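Chamada de participantes – grupo de revisão de boas práticas para manipuladores em espaços domésticos

Telside, núcleo de Wondencombe
Inscrições abertas até setembro

Procuramos 17 pessoas para reler, linha a linha, o guia Arulholm. O documento tem 433 recomendações e desconfiamos que boa parte delas nunca foi posta à prova fora de um laboratório arrumado. "Verificar o estado do revestimento dos dedos", por exemplo. Verificar como, e com que critério de rejeição? O texto não diz.
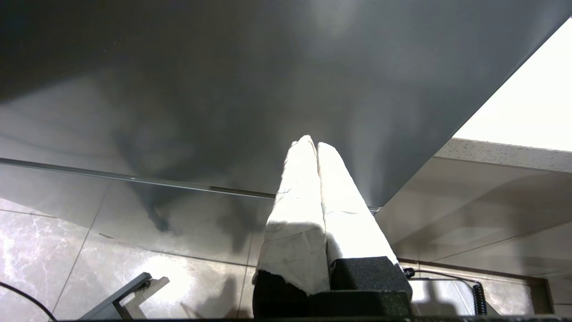

O mesmo vale para a passagem de cabos, para os pisos com reflexo e para o trabalho por baixo de superfícies, que o guia despacha num parágrafo copiado da norma interna da Cao.

Quem pode concorrer: técnicos de manutenção, operadores, auditores de segurança. Um certificado não basta – pedimos experiência com a máquina ligada.

O que se pede: seis sessões à distância, ao fim da tarde, e comentários por escrito. "Concordo" não conta como comentário.

O que se paga: 646 euros por participante, no fim do trabalho. Não prometemos que a Telside adote as alterações. Prometemos publicar as que recusar, com a justificação.

Candidaturas pelo formulário da Telside, referência 2111. Anexe uma regra que já viu cumprida sem qualquer efeito.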